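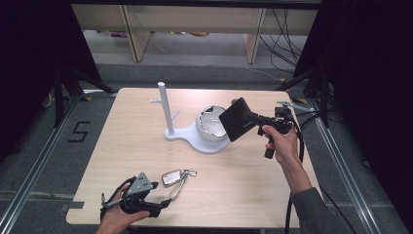

White stand and chrome-rimmed dome on a light wood-grain tabletop.

Unit 4: Margin, Leverage and Overnight Costs
Course notes, R. Esteves

Last time we bought shares outright. Now we get to borrow, and this is where the math gets fun! Keep your calculators out, because the numbers are small enough to do by hand and you learn much more that way.

Take Gruvilar, our made-up-ticker favorite from the problem set, trading at 131 cents a share. You open a long position on 955 shares with the broker Drillerent. Your exposure is 955 x 1.31 = $1,251.05. The margin rate is 20 percent, so you put down $250.21 and the broker carries the rest.

Now let the price rise by 2 cents. You gain $19.10. Against the full exposure that's a move of roughly 1.5 percent, but against your own deposit it's more than 7.6 percent. Run it the other way and you lose the same $19.10. Please do both directions on paper — people love the first one and skip the second.
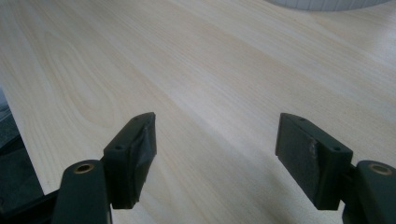

Overnight financing comes next. A long position held past the cutoff is charged interest on the full exposure, so the deposit is the wrong base to use. At a yearly rate of 7.3 percent on a 365-day year, one night costs 1,251.05 x 0.073 / 365, or 25 cents. Tiny, right? Hold it for 30 nights at the same price and you have paid $7.51, a good bite out of that $19.10.

Dividends are my favorite part. You don't own the share, so you get a cash adjustment in place of a payout. Long positions are credited on the ex-dividend date and short positions are debited. Splits change the share count and the opening price together, and the exposure stays put.

For next class: repeat the whole calculation for Wimeck (short, 4 nights) and Taipe (long, no dividend). Prices and rates are on the problem sheet. Show the exposure, the deposit and the financing on separate lines.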